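Prirnstead Community Kitchen Fund
Progress report, Friday, May 9, 2025

Your grant of $1668 was made to help us put together a set of tableware for shared meals and table-setting practice. We have spent $922 so far. Most of that went to Hivik for bowls and mugs, and the rest paid for shelf liners and storage crates.
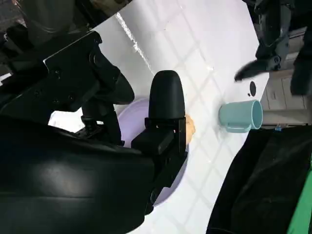
Brillgate Tableware and Dining Team

We chose light colors this time — a pale lavender bowl and a pale teal mug are the two pieces we use most in practice. They are easy to tell apart when the table is being laid or cleared. The white tabletop with its faint gray grid has stayed in use, and we did not need to replace it.

Sessions have run for 10 weeks. Each one covers setting out, putting items into bowls, and clearing up. Clearing up still takes longer than we planned, so we have moved it to the start of the second half.

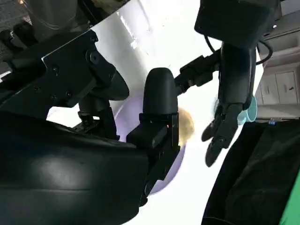

Two things are behind schedule. The order for plates from Frade has been put back twice, and the labels for the crates have not been printed. We have asked Frade for a firm delivery date and will go to another supplier if we do not get one.

The remaining money is set aside for the plates and a second set of mugs. We expect to have both on the shelves by September — receipts will come with the final report.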